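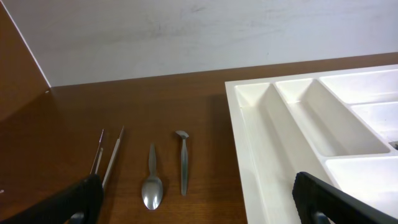 Posted by Roland Catterall on 26 June 2025 in Robot Diary

Went in at nine meaning to be done by lunch. Left at twenty to six. The log says the project now has 1095 attempts on file, all of them on the subject of putting cutlery in a tray, a job my niece does while telling me about horses.

We're down to the last stretch before the Ciobanu Cup and the tray is still our event. Shivam picked it back in April, when the list of tasks went up at Luvetmont and everyone else ran for the block stacking. His argument was that blocks were boring and cutlery was something people need. My argument was that blocks have flat sides. It was put to a vote of the two of us and he drove us both home afterward, so that was that.

Morning was metal. Spoons are fine. I'd go so far as to say I like spoons now. The bowl bounces the ceiling light straight back at the wrist camera and for a while in May Utum thought every spoon was two spoons, but we got past it. The tweezers I brought from home as a joke. Shivam took the joke and made it a category, so now there's a folder called tweezers and I'm the one who has to fill it. When they lie with the prongs toward the wall the fingers come down on the joined end and it's all very dignified. Turn them the other way and Utum tries to pick up one prong. I did 41 of those before coffee. I'm not going to write down how many went in the tray.

Also swapped the finger pads, finally. The old ones had gone shiny. The new ones smell like a bicycle shop and I can still smell it on my hands, typing this.

Shivam's rule for the day was no nudging. If a thing lands badly, it stays landed badly and Utum has to cope. I agreed to this in front of a witness (Mrs. Pell from the pottery class, who wanted to know if we were using the extension cord). By ten thirty I'd nudged a fork. I maintain my sleeve did it. It went in the notes under "operator sleeve," and Shivam has added a field to the form so it can be searched on later.

Then the software wouldn't talk to the arm for most of an hour. I restarted it, then restarted the laptop, then read the forum, where a man with our exact problem had written "never mind, fixed it" and gone off to live his life. It was the cable. It's always the cable, and I always check it last, since checking it means getting under the table.
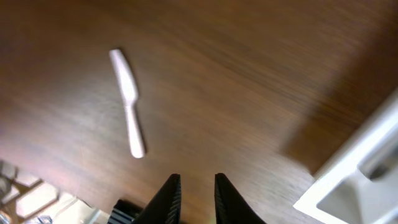
Afternoon: Plastics

The rules for the Cup say "mixed household utensils," and Shivam wrote to ask if that included plastic. The answer came back in one word, yes, and I've been annoyed with him ever since for asking.

The trouble with the plastic knife is that it weighs nothing. A metal fork, you close on it and it stays put. The plastic knife takes the first touch as a suggestion to leave. Come in a little off center and one finger arrives before the other and shoves it along the table, and then Utum closes very carefully on the place where the knife used to be. Lifts up. Carries the nothing over to the tray. Lets the nothing go. You find yourself rooting for it even so.

There's also the matter of color. White knife, white tray. On brown wood the knife is as plain as day, but as soon as it's over the compartments it goes missing as far as our vision code is concerned, and the code that decides whether we've dropped the thing gets nervous and decides that we have. So it opens the fingers. So we've dropped the thing. I explained this to Shivam as a kind of self-fulfilling prophecy and he said no, it's a threshold, and changed a number, and it got better. I'd have preferred the prophecy.

Things to remember for Saturday, while I've got them in my head:

Slow the last bit of the approach for plastics. Slower than I think. Then a bit slower.

Do the wide passes separately from the grasps. I was whipping the arm around to look at the table and got streaks instead of wood grain, and the model will learn nothing from streaks except that I was in a hurry.

Tape the tray down, or mark where it goes. It wanders. I put it back by eye after every knock and my eye isn't as good as it was.

Blind on the window side. Ask who has the pole for it.

Buy new batteries for the timer.

We had visitors at three. The Cidisetti bunch came by "to say hi," which they did, to the arm. They're doing blocks. They have matching shirts. One of them watched Utum chase the plastic knife for a full minute and asked very kindly if it was supposed to do that, and Shivam told him it was exploring. I've never liked Shivam more. They left behind a bag of pretzels, and I ate those too, so I suppose there are no hard feelings.

After they'd gone we went back to metal, to check that fixing the plastics hadn't broken the forks. It had broken the forks. Of course it had. The slow approach gives the wrist time to sag, a hair, no more, and a hair is the difference between holding a fork by the neck and holding it by the tines.

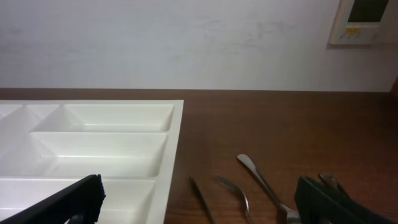
So Shivam split it in two, one speed for light things and one for heavy, and then we argued over who tells Utum which is which. He wants it to work that out from the camera. I want a switch. I've always wanted a switch. We settled on the camera, with a switch hidden in the settings that I'm allowed to use if I don't talk about it.

After the change, forks went 6 for 7. The miss was a fork lying right up against a spoon, and Utum brought the two of them up together, hung on to them all the way across, and set both in the spoon compartment. By the rules that's half right. I put it down as a miss because Shivam was standing there.

Last thing, I tried a few with everything bunched together close to the tray, the way it comes out of a real drainer, in no order and facing every which way. I'm leaving those out of the total. The left finger wants to come down on the rim of the tray and the right one wants to come down on whatever's next door, and somewhere in between is the thing we asked for. I've got an idea about turning the wrist before it drops instead of during. Shivam says he had that idea in May and that it's in the shared document. I've looked and it is, with a date on it and everything, and under it a comment from me saying it wouldn't work.

Saturday, ten o'clock. His turn to bring the coffee. I've got to find the other half of that cable tie packet before then, and give Mrs. Pell her extension cord.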